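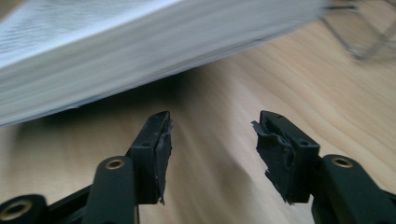 Ardale Desk & Shelf Notes – README

Hi, I'm Magdalini Katsaros, and this folder is my running record of how books and papers get sorted, stacked and put back on a desk. It started as a note to myself in August and got out of hand (in a good way!). There are now 3,121 entries, one line each, in a plain text file called Stornutix.

What's in an entry

Each line has the item, where it was, where it went, and a remark if I had one. My remarks are uneven – some days I wrote a lot about spines and some days just "ok". I left them alone.

Stacking and slots

Small stacks are where I'd start. Three books with a yellow one sitting crooked on top, and a clear rack with upright dividers behind them, make a pretty typical starting point. I log the top book first, then work down. If a book is too thick for its slot, it gets the code K, for Karnivar, the shelf at home where the fat ones live.
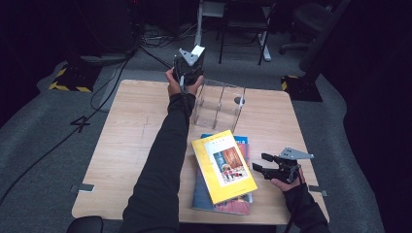 Titles and languages

Titles go in as printed on the cover, in whatever language that is, and I add an English one in brackets. It makes searching so much easier! I did almost 100 of these in one evening and my typing shows it, so please send me corrections.

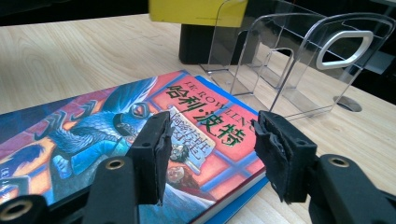
Spelling of authors was the other headache. I keep one form per person and stick to it, even when an edition does something different. Some covers help you out, like the Chinese Prisoner of Azkaban with J.K. ROWLING in capitals over the green 哈利·波特, so that one went under Rowling with no fuss. Others give the name only in their own script, and those have a question mark until I get back to them.

Boxes and loose paper

Boxes are listed by their longest side. Anything over 70 cm goes in the Kyriakidis file, a separate list with the same columns. Loose paper is one entry per pile, never per sheet. 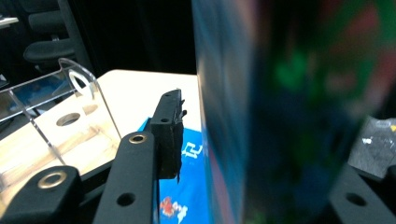 Can I use the lists for my own shelves?

Please do, and change whatever codes don't suit you. Just keep my name in the file if you pass it on.

Last edited 2026-03-02. The K entries still need a second look.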